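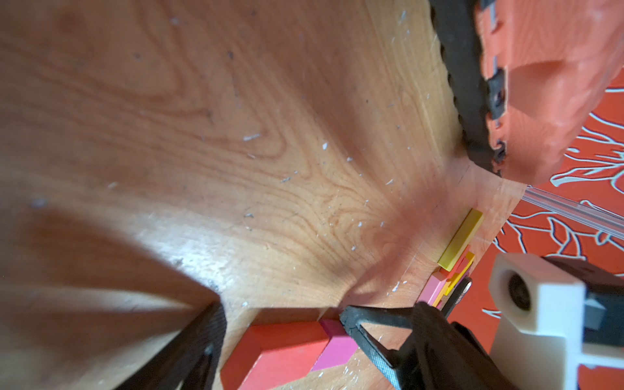 Llinos Howells wrote in to ask whether the wrist camera mount in the Trudora kit should need refitting this early in its life. Our own unit lost calibration after 288 cycles, she added, and the block stacking task was the first to fail.

Support > Trudora Two-Arm Kit > Tickets > Gripper and wrist
Posted 21 January 2019 by Candela Sotomayor
Filed under: Calibration, Grippers, Open tickets

Reported fault: left gripper closes short of the commanded width when both arms work over the same spot. Blocks on the table, default task file.

Log
Homed both arms. No error.
Ran the left arm alone, 400 cycles. No fault.
Ran both arms on the shared pick point. Fault at cycle 3. Error repeats after restart.
Swapped the left and right wrist cables at the controller. Fault stayed with the left arm.
Loaded the Surnier driver from the April release. Fault cleared on the shared pick point. Run stopped by operator at 1,227 cycles. 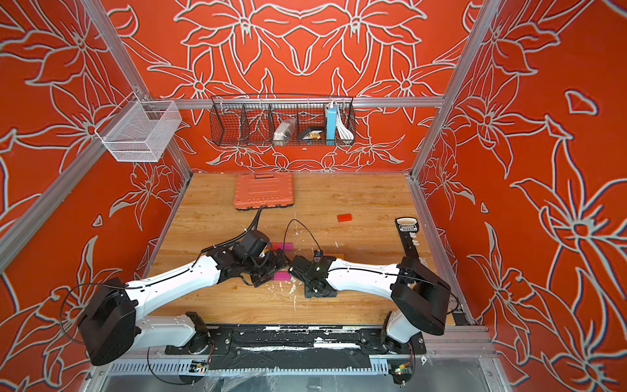

Does the older driver need a new calibration file?
The existing file loads as is, but the gripper zero must be set again before the first run.

Status: open. The current driver is with Surnier for review. Units under the Casado service plan can request the older driver through this ticket. Leave the wrist mount screws alone until the zero has been checked.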